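Arrow weight for red deer, 60 lb compound: 430 or heavier?
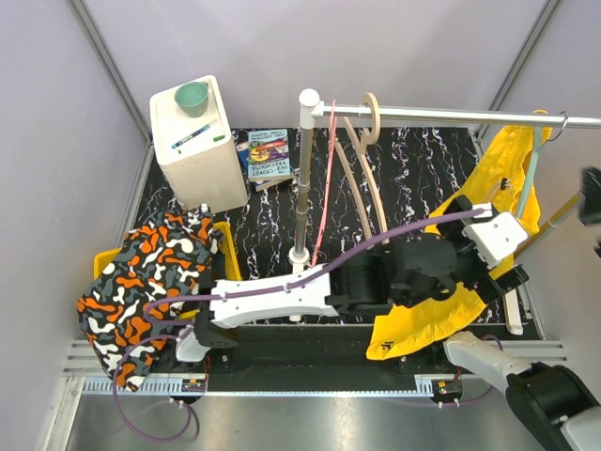

Books on the worktop, with the marker and green bowl on the white stand.

Visitación Manzano
Using Ular shafts at 256 spine, cut to 29 inches, 60 lb draw. Finished weight is 430 grains with a 100 grain point. Good groups with field points, but fixed two-blade heads land left at 40 yards. Do I need a stiffer shaft or a heavier arrow? Trip is in November.

Consuelo Montoya
Neither yet. 256 is already stiff for 60 lb at that length, and 430 is a fair hunting weight. Shoot a bare shaft at 10 yards through paper. If the tear is sideways, move the rest in very small steps towards the field point group, then shoot both heads again. Spin each arrow as well. A head that wobbles will not group whatever the spine.

Szilágyi
I went up to heavier points and mine came right, no idea why. Vemlow inserts.

Consuelo Montoya
More point weight makes the shaft act weaker, so that fits with a stiff arrow. Try it after the rest, one change at a time.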